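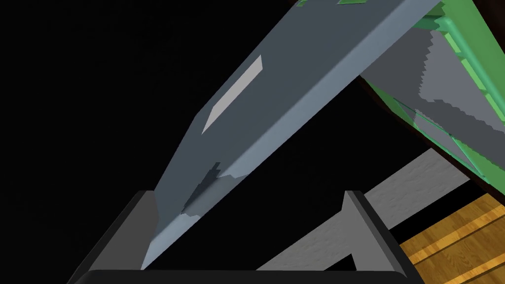
From: Lucinda Lyons
Date: 22 Jul 2026
Subject: Re: Duplicate station records in the Crenshaw rain gauge file

Darnell Ambrose wrote:
> The June file for Crenshaw has 1,754 rows. I expected
> fewer. Are the extra rows real readings or a merge error?
> Clovodport looks fine.

Merge error. 184 rows carry the same station ID and timestamp as an earlier row - the depth values match to the last digit. The import script ran twice on the same upload.

Drop the second copy of each and rerun the monthly totals. Leave the three rows with a blank depth as they are; those are logger gaps and should not be read as zero.

I have not checked Grarkel yet.

Lucinda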